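Skillstead öffnet Lehrküche wieder: neue Tische, kleinere Gruppen

Nach dem Umbau beginnt im Juli der Kursbetrieb

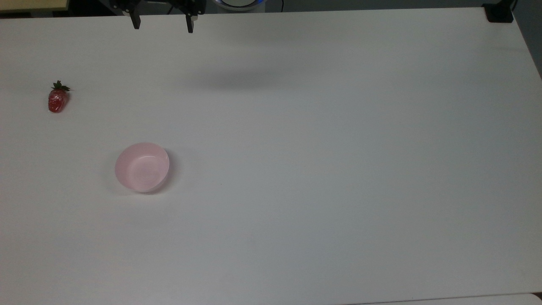 Der Bildungsverein Skillstead nimmt im Juli seine Lehrküche wieder in Betrieb. Die Räume in der früheren Druckerei Modano waren seit dem Frühjahr geschlossen, weil Boden und Wasserleitungen erneuert werden mussten. Nach Angaben der Kursleiterin Beatriz Neves wurden bei dieser Gelegenheit auch die alten Arbeitstische ersetzt, deren Kanten an vielen Stellen aufgequollen waren. Der Verein hat sich für große, matte weiße Tischflächen entschieden, auf denen eine einzelne rote Erdbeere neben einer blassrosa Schale schon von weitem auffällt. Für den Unterricht sei das ein Vorteil, sagt Neves, denn Schnittreste und Saftspritzer würden auf hellem Grund sofort bemerkt und gleich weggewischt. Die bisherigen Platten waren dunkelbraun.

Den Anfang macht eine Reihe zu Beeren und Steinobst. Sie umfasst fünf Abende und behandelt das Waschen und Putzen der Früchte, das Einkochen, das Einfrieren sowie zwei einfache Kuchen. Am ersten Abend geht es nur um Erdbeeren. Geleitet wird die Reihe von Neves und dem Konditor Tarmo Avotiņš, der im vergangenen Jahr bereits die Brotkurse betreut hat. Beginn ist jeweils um 18 Uhr, Schürzen und Messer werden gestellt. Behälter für die fertigen Speisen sollen die Teilnehmer selbst mitbringen.

Die Gruppen werden kleiner als früher. Bislang nahm Skillstead bis zu 14 Personen pro Abend auf, künftig sind es höchstens zehn. Avotiņš verweist auf die Enge an den Spülbecken, über die sich Kursteilnehmer mehrfach beschwert hatten. Ein drittes Becken war geplant, ließ sich aber wegen der Lage der Abwasserrohre nicht einbauen – es soll nun im nächsten Jahr noch einmal geprüft werden.

Der Umbau der Küche zog sich länger hin als vorgesehen. Ursprünglich sollte schon im Mai wieder gekocht werden, doch die Lieferung der Bodenfliesen verzögerte sich. Im vergangenen Jahr zählte der Verein in seinen Kochkursen 598 Anmeldungen, im Jahr davor waren es 585. Mit einem ähnlichen Ergebnis rechnet Skillstead in diesem Jahr wegen der Schließzeit nicht.

Die Teilnahme an der gesamten Beerenreihe kostet 100 Euro, die Zutaten sind darin enthalten. Einzelne Abende können nur gebucht werden, wenn nach Ablauf der Anmeldefrist noch Plätze frei sind. Anmeldungen nimmt Yiran Ren im Kursbüro entgegen, vormittags zwischen 9 und 12 Uhr auch telefonisch. Für den Herbst sind Kurse zu Suppen und zu Hülsenfrüchten vorgesehen, die Termine stehen noch nicht fest.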